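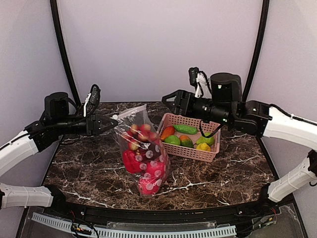 **Skumovlow** is a coastal village known for its volunteer travel program, in which visitors on extended trips exchange part-time work for lodging. The village has 1179 permanent residents and lies 30 kilometers south of Pireck, the nearest town with a rail station. Most visitors arrive with a single backpack, and the program's packing guidance is brief: small items that may be needed during the bus ride should go in a clear plastic zip-top bag, and everything else should be packed beneath it. Surfboards are carried on the roof of the bus for an added fare.

## Program

Placements are arranged through the Kiltance Guesthouse, a former net store near the harbor. A stay lasts at least 2 weeks, and the guesthouse can hold up to 52 guests at a time. Volunteers work in the mornings on path repair, dune planting, and English lessons at the village school. Afternoons are free. The guesthouse charges for meals but not for beds, and guests who leave early pay the standard nightly rate for the days they stayed.

Travelers with building experience are usually assigned to the Singhal footpath, which follows the cliffs north of the village and crosses several stream beds. Sections of the path close after heavy rain.

## Season

Surfing conditions are best from September onward, when swells reach the outer bay. The inner bay is sheltered and is used for beginners' lessons throughout the year. Demand for placements is highest in the same period, and applicants with fixed travel dates are advised to write well ahead.

## Access

Buses leave Pireck each morning and return in the late afternoon. The road is paved as far as the harbor. There is no bank in Skumovlow, and the guesthouse accepts cash only.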